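Courses > Media and Popular Culture > Unit 3 > Reading Celebrity News

Search course pages
Go

Unit 3 handout: The hint, the post and the headline
Instructor: Nelli Nieminen

Welcome back! This is the unit I look forward to every time I teach the course, and I hope you'll have as much fun with it as I do. We're looking at the short celebrity news item, the kind that starts with a post by a famous person and ends up on 40 different sites by dinner. You've all read hundreds of them. Now we get to slow down and see how they are put together.
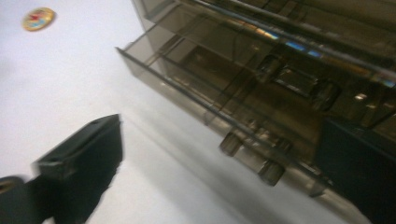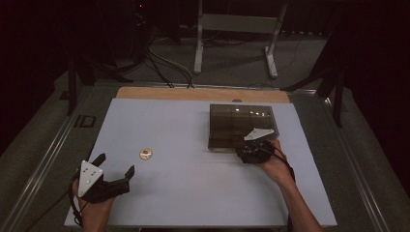

Start with the source. Most items of this kind have exactly one, and it's a post the celebrity wrote. There was no interview, and the reporter may never have spoken to anyone. So the first thing to do with any item is find the post and read it by itself, before you read a word of what the site says about it. Write down what it says in plain terms. You'll be amazed how often that comes to a single sentence!

Our running case: the singer Camer

For the whole unit we'll use the coverage of Camer, who posted three lines one evening in June about friends who "only call when the lights are on." No names, no dates, no tags. By the next morning the gossip site Onton had a story saying she had broken with her longtime producer, Mac Mathúna. A second site, Grurar, picked up the Onton story and added that the two had been "feuding for months."

Look at what happened there, step by step. Camer wrote about friends. Onton decided that "friends" meant one friend, and picked him. Grurar took that guess as settled and gave it a history. Each step is small, and each writer could say they only went a little further than the last one. I love this example because you can lay the three texts side by side and see the exact word where each jump is made.

Words to watch

Keep a list as you read. These are the ones that turn up most:

"Indirect," "subtle," "cryptic." The writer is telling you the post means more than it says. Ask who decided that.

"Slams," "blasts," "drags." Strong verbs for what may be a mild remark. Try putting "said" in the same spot and read the headline again. (We'll do this out loud in class, and it gets very funny.)

"Fans believe." How many fans? In the Onton story it was two comments under a post that had more than 2,000 of them.

"Breaks silence." Was there a silence? Had anyone asked?

"Ex," "former," "estranged." Check whether the person has ever used that word about the relationship.

The background paragraph

Nearly every item has one, usually near the end. It reminds you of a past breakup, an old lawsuit, an award show where somebody looked the wrong way. The facts in it may all be correct! What matters is where it sits. Put an old quarrel right after a new post and the reader joins them up without being asked to. Nothing false has been printed, and still most people come away believing something the post never said.

When you get to this paragraph in your own item, cross it out and read the rest. Is there still a story?

Being fair to the writers

I wrote for an entertainment page for a while before I taught, so let me stick up for these people a little. They work fast, they are often paid by the piece, and the headline is frequently written by someone else. Some are terrific at it. A good short item tells you what was posted, quotes it in full, says plainly when a name is a guess, and gives the other person a chance to answer. Grurar, to its credit, later ran a piece with Mac Mathúna's reply, in which he said he was in the studio with Camer that same week. Compare how far down the page that one was placed.

For next session

Pick one item based on a single post by a public figure, any field you like: film, music, sports, cooking shows. Bring the item and the original post. Mark every claim in the item as posted, guessed or background, using a different color for each. Then rewrite the headline so it promises only what the post delivers, and keep it short enough that someone might still click on it. That last bit is harder than it sounds, so give yourself time!

Related handouts
Unit 1: What makes a person "famous"?
Unit 2: Fan pages and who runs them
Unit 4: The public apology
Unit 5: Red carpet interviews
Reading list and grading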